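Remote shutter release

A remote shutter release is a camera accessory that allows the shutter to be operated without pressing the button on the camera body. It is used mainly with a tripod or other fixed support, where the pressure of a finger can move the camera and blur the picture. The device is also called a cable release, a remote switch or a remote trigger, depending on how it works.

Types

Mechanical cable release

The mechanical release consists of a flexible sleeve with a stiff wire inside. A plunger at one end pushes the wire through the sleeve, and a pin at the other end presses the shutter mechanism. The pin end is threaded and screws into a socket in the shutter button or on the side of the lens. Many mechanical releases have a locking collar or set screw that keeps the plunger down for long exposures.

Wired electronic release

A wired electronic release closes a contact in place of the camera's own button. Most have a two-stage switch: light pressure starts focusing and metering, and full pressure takes the picture. Plugs vary widely among camera makers and sometimes among models from the same maker. Several accessory firms, including Wellunard and Farby, sell a single hand unit with a range of detachable cables.

Wireless release

Infrared releases send a coded pulse of light to a receiver on the camera. They are small and use little power, but need a fairly clear line of sight and may perform poorly in strong sunlight. Radio releases do not need a line of sight. They normally consist of a transmitter held by the photographer and a receiver connected to the camera's remote socket. Cameras with built-in wireless networking can also be triggered from a telephone application, though the delay between command and exposure is often longer.

Use

Long exposures are the most common reason for using a remote release. In the bulb setting, the shutter stays open for as long as the release is held or locked. Other common uses include macro photography, copying documents, group portraits and still life work on a table or stand. 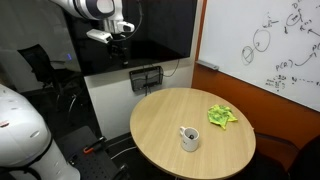
A white mug on a round table with a light wood-grain top.

In close-up work, even slight movement is enlarged along with the subject. A remote release is therefore often combined with mirror lock-up on single-lens reflex cameras, or with an electronic first curtain on cameras that provide one. Where no release is available, the self-timer gives a similar result for subjects that do not move.

Timer functions

A release that can take pictures at set intervals is known as an intervalometer. The user typically sets an initial delay, the length of each exposure, the interval and the number of frames. The Wellunard 900, a wired model with a small display, stores 3 sets of these values and can be programmed for up to 2000 frames. The interval must be longer than the exposure and the time the camera needs to save the file, or frames will be skipped.

Some cameras have an interval function in their own menus. A separate unit may still be preferred when exposures longer than the camera's slowest numbered speed are required.

Compatibility

Electronic releases are not generally interchangeable. The Zorkosov catalog of replacement release cables lists 2779 camera models, grouped by plug shape and by wiring. Two plugs of the same shape may be wired differently, and a cable that fits the socket will not necessarily operate both focus and shutter. Cameras using a multi-pin terminal may share it with a microphone, flash control or data cable, so that only one of these can be connected at a time.

Radio releases are also subject to rules on transmitting frequencies, which differ by country. Units bought in one region may not be approved for use in another. 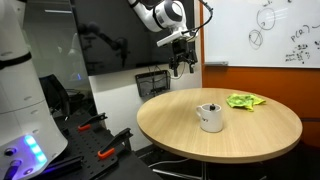 Care and maintenance

Mechanical releases should be stored in a loose coil, as a sharp bend can damage the inner wire. The threaded tip should be turned in by hand and never forced. Batteries should be removed from electronic units that will not be used for several months. Wanigasekara, a maker of cloth-covered mechanical releases, advises against oiling the plunger, on the grounds that oil can travel along the wire and reach the shutter.

See also

Self-timer
Intervalometer
Tripod head
Mirror lock-up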